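Thread on the Hagedorn reprints of Plolgate, specifically the lettering and the color. I have now read volumes one through three against the original newsstand issues.

Background for anyone new: Plolgate was a weekly humor strip about a lighthouse inspector, later collected as a monthly comic book. Marlene Thiele wrote and drew it. She also lettered the first 75 issues by hand.

Volume one is scanned from the printed comics. Volumes two and three are scanned from film. The jacket copy says "restored from the best available sources" for all of them, so you have to work out the change yourself.

The easiest tell is the black line. In volume one the thin strokes fill in wherever two colors overlap. Look at the inspector's mustache. In volume two you can count the hairs.

Film is the better source for line work. It is the worse source for color, as the film carries none of it and everything has to be rebuilt from guides or from a printed copy.

Hagedorn rebuilt it with flat digital tints. The original sky is a 25 percent cyan dot on newsprint. The reprint sky is a solid light blue on coated white stock, and it comes out much louder.

The night pages suffer most. Thiele used one purple for shadow and water both and let the ink lines separate them. The reprint assigns two purples. The drowned village sequence depends on you not being able to tell where the street stops.

Lettering. At issue 76 the originals switch to machine lettering. Volume three applies the same machine font to two earlier stories, with no note. The balloons were drawn for hand lettering, so there is a band of empty space under every third line.

One of those stories is "The Nunora Ferry," where the shrinking letters are the joke. The captain's last four balloons get smaller as he rows away. In volume three all four are the same size.

Page count: volume three runs 226 pages including the covers. The covers are grouped at the back and printed two to a page. I would take fewer essays and full-size covers.

The essays are fine. The one on the Lallunwood crossover gets the order of the two parts wrong - part one ran in Plolgate and part two in Lallunwood, and the reprint prints only part one, so a reader has no way to check.

Print run for volume one was 1,000 according to the colophon. The colophon in volume two says 1,030. I don't know what the extra 30 were for. Possibly contributor copies.

Binding is sewn in all three. Volume two opens flat. Volume three does not, and on double-page spreads you lose a strip of art in the gutter. The harbor map on the endpapers is fine.

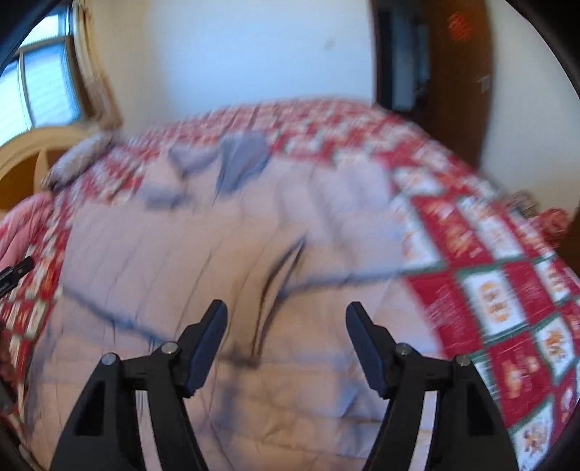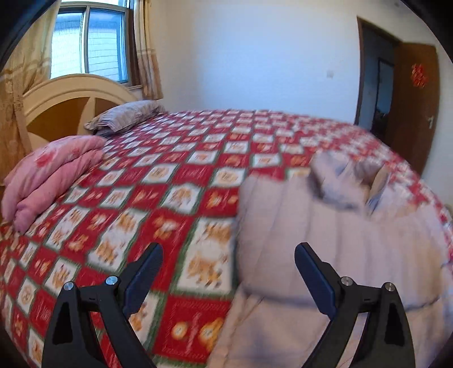
Paper smell is strong in volume three for the first week or so. It fades if you stand the book open.

Recommendation by volume. One: buy it only if you don't have the comics. Two: buy it for the line art. Three: wait. Hagedorn announced in October that a second printing is planned and asked for corrections by email.

I sent mine in: the font, the missing crossover half, and the two purples. The reply said the font is under review and the purples are staying.

If you have a clean copy of issue 31, I'd like to see a scan of page nine. My copy has a misregistered red plate and I can't tell whether the flag in panel two is meant to be orange.

Volume four is listed as "in preparation." It should start the run where Thiele handed the inks to an assistant, and the film for those issues is supposed to be complete. I'll do the same comparison when it ships.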